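Pre-run inspection, produce picking stack, Posholm
Software only. Mechanical sheet is separate.
Build 123, Were planner, Bemuneo perception. 26th November

12 shares | 3 comments

1. Planner and perception builds match the release note.
PASS. The note itself is two lines long and one of them is the title. I would not call that documentation.

2. Joint limits loaded from file, not from defaults.
PASS, after a restart. On first launch the planner reported "limits OK" with the file missing. A check that passes on nothing is a print statement.

3. Class list covers everything on the shelf.
FAIL. Bemuneo has one label for pumpkin and it wants orange. The dark green striped ones come back as "unknown", or as nothing. Potatoes in a heap get merged into one large potato with great confidence. Carrots, broccoli, cauliflower and chilies share a crate, and the segmenter draws the borders wherever it likes.

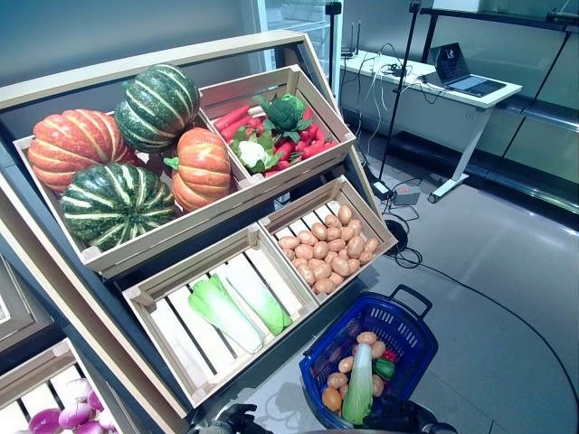
Zistorance wrote underneath: the merged potato mask is a threshold setting and I would not fail the item for it. Lower the overlap value, rerun, and you get separate masks on the top layer, and the top layer is all the grasp planner asks for.

I tried the lower value. Separate masks, yes, and also two masks on one potato. The fail stands until somebody shows me a setting that works for cabbage and potatoes in the same run.

4. Basket is in the collision model.
PARTIAL. It goes in as a solid box. The handle is not modeled at all, and when it is raised the planner is happy to route a wrist straight through it. This was raised in April and closed as "low risk". Low risk to whom was not stated.

5. Basket pose refreshed before each place motion.
FAIL. The pose is read once at the start of the run and kept. If the basket gets nudged or tips, the arm places into where it used to be.

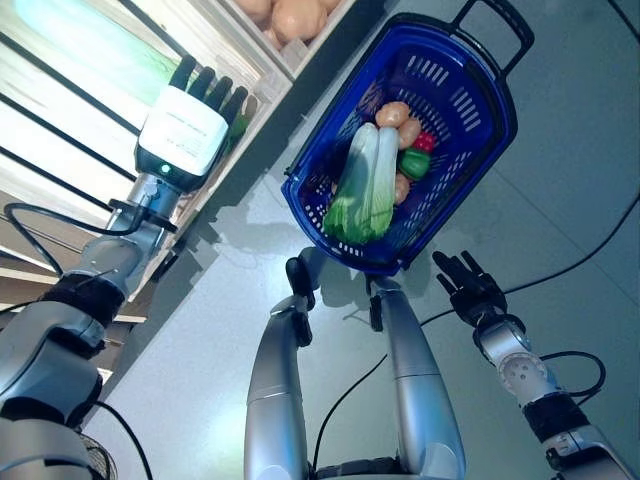 Ask for a fresh pose on every place, and log the difference from the last one. If the difference is always zero, the refresh isn't running.

6. Self-collision check includes the legs when reaching to the floor.
PASS in the planner. I could not confirm it in the controller, which has its own copy of the model with its own date on it. Two copies is one too many.

7. Stop command honored mid-trajectory.
PASS, 20 out of 20 in simulation. Simulation has never had a late packet in its life. Repeat on hardware before sign-off.

8. Log clock and camera clock agree.
FAIL. One log opened in 1959. The viewer sorted it to the top and carried on.

Result: 3 fails, one partial. Not released. Items 3 and 5 go back to perception, item 8 to whoever owns the logger - the file header doesn't say.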